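Open day at Cendach, up on the second floor – quick notes before I forget

Went Tuesday afternoon, got in late, missed the welcome talk. Typing this on the train so excuse the spelling.

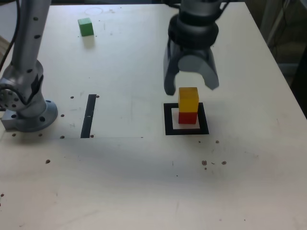

Vy Chu wrote back when I sent the first few lines of this round, asking why anyone would teach a machine by hand when stacking blocks can be coded in an afternoon. Fair question, and I put it to the people there more or less word for word. The answer I got was that yes, you can code it, if every block starts in a known place and nothing ever moves. Shift things a little and you're back at the keyboard. Show it enough times with the blocks in different spots and you at least have a chance of it coping. Not fully convinced, and neither is Vy I think, but it's a better answer than I expected.

So. The place. Cendach rents most of one floor above a printing shop, elevator out of order, stairs fine. Sign in at a desk, sticker on your jacket, off you go. No tour as such, you wander between stations and ask things. Four stations when I was there, one of them closed for lunch until well past two.

Station one, blocks. Yellow on red, inside a square of black tape on a white table, and a green one sitting out on its own further back. Looks like nothing much. I stayed there longest. Salvador Guerreiro was running it and he does not do small talk, which suited me. He drives by remote control, a small handle that the arm follows, and squeezing a trigger brings the fingers together. Each go gets recorded from start to finish and they call that a demo. Red down in the square, yellow on top, open the fingers, back away. Then everything gets put somewhere else on the table and he does it over.

The letting go is the hard part, he told me. Beginners open the fingers and pull away in the same motion and the top block comes along for the ride or gets a nudge. Open, wait, then up. He made me say it back to him before I got my turn.

My turn: bad. First try I came down too far over to one side and pushed the stack instead of gripping anything. Second try I got the block up and then froze because I couldn't judge depth at all. You'd think it would be like a crane game at a carnival. It isn't, the arm does exactly what your hand does including the shaking. Third go I got one on top of the other, crooked. Salvador kept that one. I asked if crooked was ok and he said crooked is fine, hesitating is worse, because all that dithering goes into the recording as well and the robot learns to dither.

That stuck with me the whole way home.

They want 80 good demos of a task before they bother training on it. He'd done 19 that day by the time I showed up. A bad one gets thrown out on the spot, there's a pedal under the table for that, and I kept hitting it by accident with my bag. Sorry Salvador.

Station two was the other way of teaching, by hand, where you take hold of the arm and push it through the motion yourself. Motors go slack enough that you can move it, heavier than I expected, a bit like steering a full shopping cart. The task was putting a lid on a jar. Much easier to get the feel for than the remote, I had it on the first try. Downside they mentioned, your own arm is all over the place the whole time, so anything the cameras record has a person in it. They use it mostly for short moves and for fixing one bad spot in something longer.

I asked which way they'd pick if they could only keep one. Got two different answers from two people standing next to each other and then a discussion I couldn't follow. Something about contact forces. Left them to it.

Station three was a talk with slides from Pomau, who make the handles. Room too hot, projector too dim. One useful bit: the handle can be scaled, so a big move of your hand becomes a small move of the gripper. They'd had it set at 50 percent for visitors. Would have been nice to know before I had my go, I was fighting it the whole time thinking it was lag. Lots of questions about price and no real answers.

Station four, Wendus software, the one that was closed for lunch. Caught the tail end. It's where the recordings get looked over afterwards – you scrub through, trim the dead time off the front and back, mark each one keep or toss. A woman there was going through the morning's block stacking and she was quick, a few seconds each. She let me try and I kept everything, I felt bad tossing anybodys work. She tossed half of mine. Mostly for long pauses right before the grip. Same thing Salvador said.

Food: coffee ok, sandwiches gone by the time I got there.

Things I'd ask next time:
How much does it matter who does the showing? One person with steady hands or lots of different people?
Does it ever learn to put right its own mistake, say if the top block slides? Do you have to show it that on purpose?
What happens under different light. The room has big windows on one side and the blinds were half down.

I did ask that last one in a hurry on the way out and got told it's a sore point. Left it there.

Getting there: bus to Esteves, then walk, 2 blocks, entrance is round the side next to the loading dock and not where the map puts it. Next open day is in September, sign up early, the hands-on slots go first. Wear something with short sleeves, my cuff got caught on the handle twice.

Will add the handout if I can find where I put it. Train's pulling in.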